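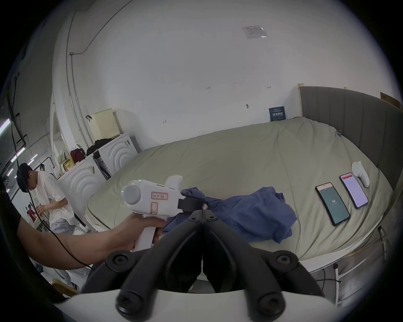
Item 3, bed linen for the Tratberg rooms. Garba Afolabi reported that 35 of the 40 sets are in stock and the rest are on order from Kerkthorpe. The pale sage-green sheet stays as the standard for the large bed with the gray channel-stitched headboard – no second color to be held. Femi Akpan asked that the small blue tag or clip at the sheet edge be left on until the July wash. Agreed.

Item 4, storage. Shelf 20 is reassigned to pillowcases. Action: Akpan, by Saturday.

Recent items
Bakudside mattress covers
Adebisi towel order
Minutes, June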